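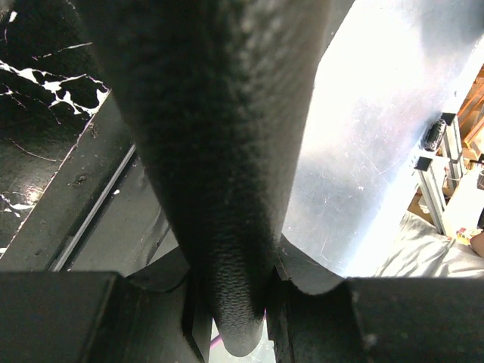
Project report: getting the old Preltberg wagon back on the road

When our automotive class was asked to pick a term project, most people went for something sensible like a brake bench or a poster on hybrid batteries. I put my hand up for the Preltberg. It's a station wagon that had been sitting behind the Okura workshop under a tarp for longer than I've been alive, and I'd been eyeing it off since first year. My teacher said yes on the condition that I keep a proper log and didn't spend more than $400. So here's how it went, mistakes included.

The car

The Preltberg is a four-door wagon with a carburettor, a four-speed manual and a bench seat in the front that you sort of slide around on in corners. Ours had been painted twice, first cream and then a very optimistic green. The odometer said 43 thousand and change but it only has five digits, so your guess is as good as mine. The paperwork in the glovebox was mostly receipts for tyres.

I started in August, which was a bit silly because the shed has no heating and I was lying on concrete for most of it. Before touching anything I wrote down every fault I could find. I got to 26 and stopped, mainly because I'd run out of page.

Fuel system

The petrol in the tank had gone brown and smelled like old varnish. I drained it into a drum, pulled the tank and rinsed it out until what came through was a decent colour. The fuel lines were the original rubber and they cracked when I bent them, so all of those got replaced. Then came the carby. I'd never stripped one before (we'd only done injection in class) and I laid every piece out on an old bath towel in the order it came off. Great plan until I shook the towel. I found the needle valve again after an hour on my hands and knees.

The rebuild kit was a generic one from Urio and two of the gaskets were for a different model, so I traced the old ones onto gasket paper and cut them with nail scissors. They've held up fine so far.

Ignition

I thought this would be the hard part and it was the easy one. New points, new condenser, new leads, plugs gapped and the distributor cap cleaned up with a bit of fine paper. I did put two of the leads on the wrong way round. If you've never heard an engine backfire through a carby in a tin shed, it gets people's attention! Swapped them over, tried again, and it caught on the third go and ran for a good minute before I turned it off to check for leaks. I might have yelled a bit.

Brakes

The front discs cleaned up okay. The rear drums were rusted to the shoes and took 2 afternoons, a lot of penetrating oil and a borrowed puller. Both wheel cylinders were seized. I honed one and it still wept, so I gave up and bought a pair, and that was the biggest hit to the budget in the whole project. Bleeding the system needs someone on the pedal, and I went through four different classmates because they kept getting bored.

If I did it again I'd start with the brakes. I left them until after the engine because engines are more fun, and then I had a running car I couldn't drive for nearly three weeks — torture.

The drive

We took it out to Ponisberg and back with my teacher behind the wheel and me in the passenger seat with a clipboard. It pulls to the left a little, the temperature sat just under halfway, and there's a whine in third that I think is a bearing. The wipers work on one speed only. Going up the hill before the Ponisberg turn-off it ran out of puff and we had to drop to second, and I suspect the timing's still a touch retarded.

Money

I came in under the limit, but only just, and only if you don't count the gloves. Brakes took close to half of it, then fuel lines and the carby kit, then ignition parts. The tyres were donated by the workshop.

What's left

Plenty. The third gear whine, the wheel alignment, the wipers, a rust patch under the rear passenger footwell that I've poked with a screwdriver and wish I hadn't. It also needs a proper inspection before anyone can register it. I've asked if I can carry it over into next year's project and I'm waiting to hear back. The log, with all the measurements and part numbers, is in the blue folder on the shelf next to the parts washer.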